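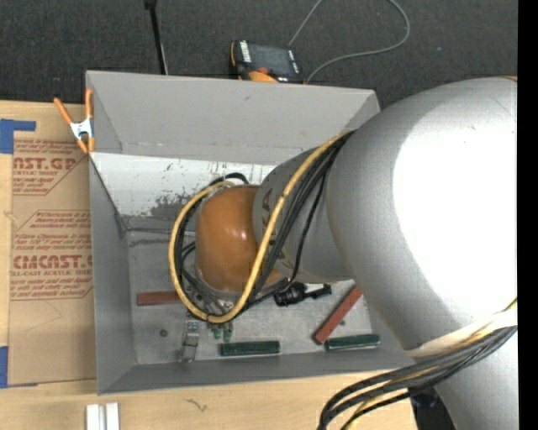 I have been trying to settle the bin question since August. When we moved the workroom down to the lower floor of the house in Vornwood, everything came along in cardboard boxes, and cardboard does not hold up. The bottoms sag and the flaps catch on your sleeves. So I am switching to plain open bins, gray with thin flat walls, kept up on the light wooden table and off the carpet. The tall back wall is what sold me. I can lean things like folders and rolled patterns against it and they stay put.

The carpet down there is charcoal and I would not choose it again. It hides dust well enough, but a dropped pin or a black button is gone for good. That was the main reason to do all the sorting at table height.

My method is simple. One bin gets one kind of thing. Fabric scraps go in one, zippers and elastic in another, and the yarn my aunt Margit Csizmadia left me has its own. She bought most of it from a mill shop in Merlow and kept every label, so I kept them too. I tried lids for 2 weeks and gave up. With a lid on, I stop putting things away and start piling them on top.

Buttons were the slow part. I had a jar I thought held a couple hundred, and the total was 911. I only know because Jenő Szénási wanted to buy the plain white ones for his shirt repairs and we agreed on a price per button. He took 500 of them on Thursday, counted into paper envelopes, and I was glad to see them go.

What is left to do: the pattern drawer, which is still a mess, and the Song catalogs, which I may just recycle. I also want to line the bottom of the button bin with felt, as the small ones rattle and slide into the corners where I can't get a fingernail under them. Margit's old wool coat has a good back panel that might be enough for it - I'll cut it this weekend if the moths haven't been at it.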